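Bench notes, beverage dispenser, Clason room
21 December 2011

Morning

I start a new page for the dispenser because the last pages are full with the pump of Brunier and I don't want to mix them. The black dispenser stays on the white table with round corners, on the carpet side. I would prefer it on the hard floor for the spills, but the socket there is used by the Melteck oven until they collect it.

Level of the table checked in both directions. It falls a little to the window. I put a folded card under one leg and checked again, good now. Please do not remove the card when you clean! In May we lost two days of numbers because the table was moved and the card was left at the old place.

Coffee: the dark roast from the Matheson bag, ground yesterday evening, filter paper, brewed in the kitchen and carried here in the jug. I rinsed the dispenser with hot water first and let it run out completely, then filled with 2,000 ml of coffee. Lid closed and turned until it stops.

What I want to know today:
How the flow changes when the tank becomes empty.
If the tap drips after closing, and how much.
If the glass cups are good for this, or if we go back to the paper ones.

Question three is from the people of the second floor, who complained that coffee from paper cups tastes of paper. They are right, in my opinion.

Flow with full tank

Red lever opened fully, cup under the spout on the drip grate, stopwatch in left hand. I took 3 pours with the full tank, each of 22 seconds, and weighed each one. The weights are in the table on the shared drive, sheet "tap". They are close together, the second one is a bit lower, but I think my finger was late on the watch. I did not repeat it.

The lever has a position near the beginning where it is open but the coffee comes only as a thin thread. If you let go of the lever slowly it can stay in this position. So the closing must be done until the end, with a small push. I lost some coffee in this way before I understood it. It all went in the tray.

The grate is better than the old one with round holes. The slots are long and the coffee passes through them quickly, and the foot of the glass doesn't stick to it. One negative thing: the grate is free inside the tray and slides when you push the cup against it. Maybe two small rubber feet? I will ask for them with the next order.

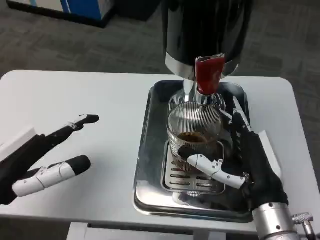 Sidra Warraich

After lunch

The glasses. These are the clear ones with the fine vertical ribs. I was afraid they would be slippery, but the ribs help, the fingers find a hold. When there is only a little coffee in the bottom, the level is not so easy to read through the ribs, it looks higher on one side and lower on the other. For tasting this does not matter. For measuring it does, so the rule for now is: do not read the volume by eye, always weigh. Empty weight of each glass is written under its foot with the marker, please renew it if the dishwasher takes it off.

Height under the spout is enough for the glass, also with a hand around it. The tall mugs from the kitchen I tried too. They go in only if you tilt them, and then the first coffee hits the wall of the mug and splashes on the tray rim. So, no tall mugs.

Dripping. I closed the lever, put a dry glass under the spout and left it while I washed the jug. There was a small amount in the glass after this, I weighed it and put it in the sheet also. I think it is only the coffee that stays inside the spout and not a leak of the seal, because when I changed the glass for another dry one, it stayed dry. To be sure I would like to leave it for the whole night with water in the tank. Not tonight, I am not in tomorrow morning and I don't want to find a lake.

Low tank

The last reading before the flow became weak was with 369 ml still inside, calculated from the weights. Below this the stream turns to one side and does not fall straight. The glass must stand more to the back or you miss part of it. At the very end it comes in small pushes with air between.

For the people who only want to drink coffee this means: fill it again before it comes to this point. I will make a line on a stick to dip in, because you can't see the level from outside, the body is black.

Cleaning, same as always, for whoever does it next:
Empty the rest in the sink, not in the tray.
Take out the grate and wash it separately, the brown stays in the slots if you only wipe over.
The tray is stainless and you see every finger on it. Dry it with the soft cloth.
Tap: three fillings of hot water through it. No soap inside.

Open points

Rubber feet for the grate.
Stick with line.
Overnight drip test with water, after the holidays.
Ask Clason if the seal of the tap can be bought alone or only with the complete tap. Their list from last year shows only the complete one, and the price is not nice.
Temperature loss over the afternoon I did not measure, the probe was with the Brunier pump. By feeling, the coffee was still warm at four, but I would not call it hot.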